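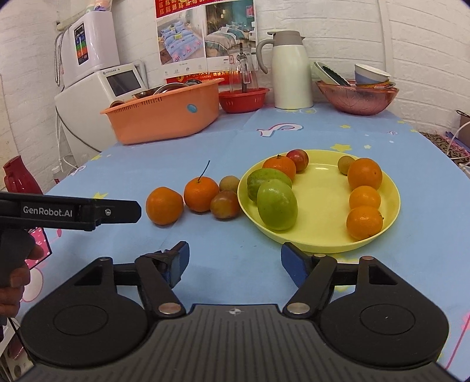 Clondgate, 16/12/2022

I do my fruit plate the same way every December, and it only takes a couple of minutes! Start with a plate that has a raised rim (mandarins do love to roll) and put it on your cheeriest tablecloth. Bigger fruit goes on first, so that's the green apple and the pear-shaped fruit, lying on its side. Then tuck a small apple in near the rim and run your mandarins down the other half in a line, back to front. Leave the rest on the cloth until you see where the gaps are.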